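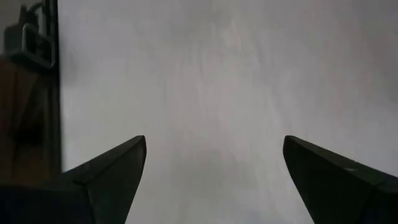 Unit 4: Stock Records and the Monthly Count

Introduction to Retail Operations
Instructor: Nikola Bednarek
Handout revised 6/1/24

4.1 Purpose of the stock record

A stock record states what a store should have on hand. It is built from three entries: the opening balance, the goods received, and the goods that left the store. The closing balance of one period is carried forward as the opening balance of the next. Students are reminded that the record and the physical stock are separate things and must be compared at regular intervals.

Goods leave a store in several ways. Sales are the largest group. Breakage, returns to the supplier, staff use and theft also reduce the stock, and a store that records only its sales will overstate what it holds.

4.2 Units of count

Before any count begins, the unit must be fixed in writing. Canned drinks may be received by the case, stored by the tray and sold singly. If the receiving clerk enters cases and the shelf clerk enters cans, the two figures cannot be compared. For all exercises in this unit, the unit of count is the single can.
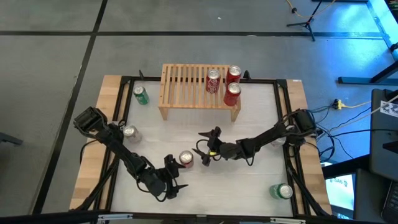
Figure 4.2. Soft drink cans on a slatted wooden rack.

The record for each item should show the item name, the container size, the supplier's code and the unit. Two sizes of the same drink are two items. A change of label does not create a new item unless the supplier also changes the code.

4.3 Worked case: the Womlow store

The Womlow store keeps one record for canned drinks. The entries for June were as follows.

Opening balance: 1054
Received from Lostden Wholesale: 2985
Closing count: 800

The opening balance and the goods received are added to give the stock available, 4039 cans. The closing count is then subtracted, which leaves 3239 cans that left the store during the 30 days of the month. This figure includes every can that left for any reason. It must not be entered as sales until it has been checked against the register.

4.4 Placement and rotation

Older stock is placed to the front and newer stock behind it. The date code is read at the time of receiving and again when the item is moved to the sales floor. Where a display has more than one level, each level is counted separately and entered on its own line,

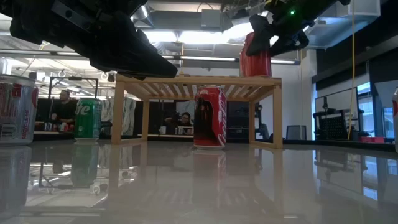

and the lines are added only after both clerks have signed the sheet. Corrections are made with a single stroke through the old figure, which must remain legible. Correction fluid is not permitted on count sheets.

4.5 Assigned work

Read Duda, chapter on periodic inventory, before the next meeting. Prepare a blank count sheet for the Britano case with columns for item, unit, location, count and initials. Written answers are submitted on paper at the start of class.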